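Last updated: 1 December 2023

When I took over the budget from Zachary Li in August, I thought it'd be the easy bit! We had 584 pounds for grippers and spares, and the Cillov pair I wanted came to 359, which felt great until I remembered the cables, the mounting plates and the postage from Girard. Cerkitz were cheaper - but their fingers only come in one size, and our two arms have to cope with plant pots, bowls and clear bins.

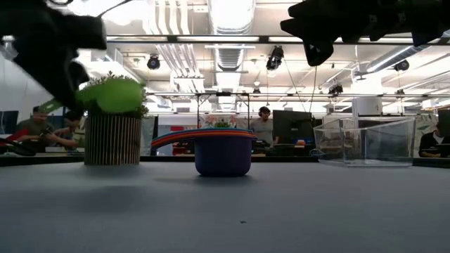 So I went with Cillov and put 100 aside for spare fingertips. The Skirkus controller is 300 on its own, so that's going on next term's request.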